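Caring for ribbed and colored glass
Posted by Yuxi Xiao, Jul 14, 2019

Old ribbed glass holds dust in a way plain glass doesn't. The grooves fill up from the bottom, and a quick rinse only moves the dirt around. I do mine twice a year, in June and again before the holidays.

Line the sink with a folded towel first. Use lukewarm water and one drop of dish soap. Go up and down the ribs with a soft toothbrush, never across them. If the rim is scalloped, clean between the lobes with a cotton swab. Keep your hand on the body of the vase while you do it, as rims chip easily. 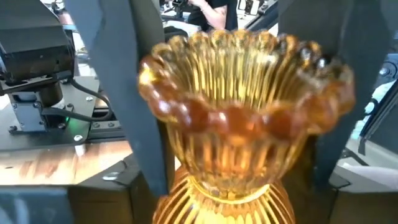
Amber vase with a scalloped rim and a smooth band at the waist.

For cloudy rings inside, fill with warm water and 10 spoons of white vinegar and leave it overnight. Haziq Kwok wrote in to say he uses uncooked rice and a little water, swirled gently. That works on narrow necks, but I would skip it on thin glass.

Rinse twice and dry with a lint-free cloth. Stand the piece upright and let the inside air out for a day before you put it back on the shelf.

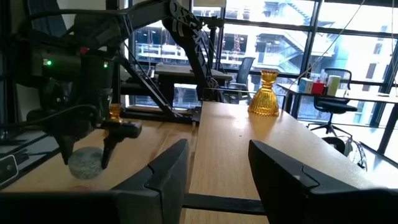 Choose the spot with some care. Amber glass looks best near a window, where daylight comes through it, but leave plenty of space between the glass and the edge of the table. Felt dots under the base stop it from sliding on wood. A pack of 50 from Firken lasts me years.

Small glass pieces can be washed the same way, one at a time. Don't put any of it in the dishwasher, even on the short cycle.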